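Should I move my staked coins before the lockup renews, or just leave them alone?

Posted in Staking and Wallets by purplemugs

Okay, long one, sorry in advance. I've had 757 Prustora coins staked through Carard since last January, and the lockup period is about to end. If I don't click anything, it renews on its own for another 13 weeks. My coins are down a lot from what I paid (I put in 4,000 dollars total, and no, I'm not going to type out what that's worth this morning). The rewards have kept coming in the whole time, so it feels like something is working, but it's more of a coin that keeps getting cheaper.

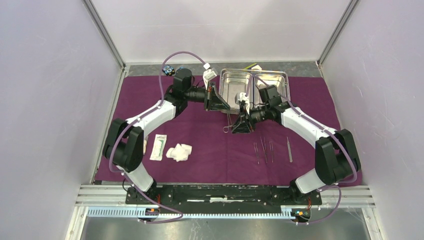 Two arms over the purple cloth, tray in the middle

My brother-in-law thinks I should pull everything out the minute it unlocks and put it on a hardware wallet. My own feeling is that if I'm going to hold anyway, I might as well earn something on it. But then I read the fine print again and there's a 4 day wait after you ask for your coins back, and you earn nothing in that time and can't sell either. I completely missed that the first time around!

So I guess I'm asking two things. Does the wait start when I click the button or when the lockup ends? And would you let it renew if you were me? I don't need the money for rent or anything, but I'd be pretty upset to lose all of it. 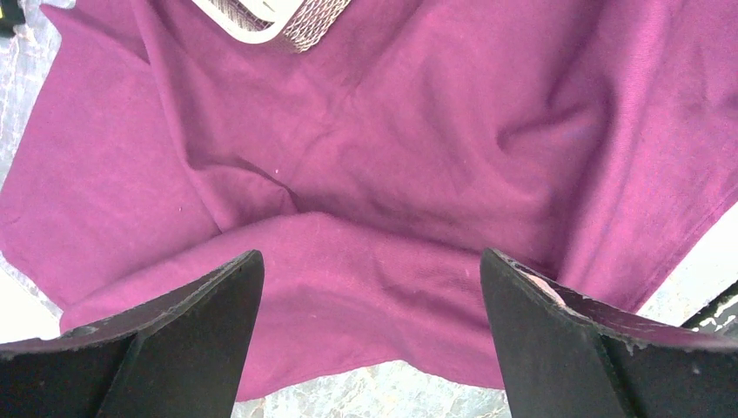 ludville_lurker

Get out. Staking rewards don't mean much when the coin drops faster than they pay. I learned that with a different coin and I'm still sore over it.

gyori_bakes

I've been staking on Carard for a while, so I can help with the first part at least. When I did it, the wait started from the end of the lockup, even though I put my request in early. So clicking ahead of time didn't get me my coins any sooner, but it did stop the auto renew, and that's the bit you want to be careful with. Go look under your account settings — there's a renew switch on each stake, and mine was turned on by default. Turn it off, then log out and back in and check that it stuck. Mine didn't save the first time and I only caught it by luck.

As for whether to renew, I can't tell you that, but I can tell you how I decided. I asked myself if I'd buy the same coin today, at today's price, with cash. For half of mine the answer was yes and for the other half it was a big fat no. So I let half renew and took the rest out (you can split a stake, but you have to do it before the lockup ends, and the button is tucked away under "manage").

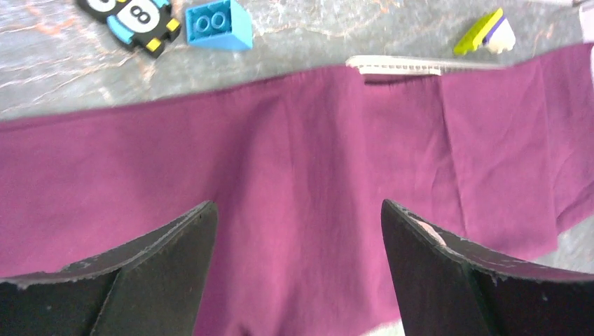
Also, write down every reward payment with the price on the day you got it. I didn't bother my first year and then spent a whole miserable evening in April digging through old emails for my taxes. A plain spreadsheet is fine. Mine has the date, the number of coins and the dollar price, and I fill it in while my coffee brews.

If you do go the hardware wallet way, send a tiny amount first and wait till it shows up before you send the rest. You pay the fee twice but I sleep better.

purplemugs

Thank you both! Found the switch and yep, it was on. It's off now and I checked it twice. I think I'll do the half and half thing, but I can't see "manage" on my phone, so I'll try again on the laptop tonight.

gyori_bakes

Yeah, it never showed up in the app for me either. Laptop should do it.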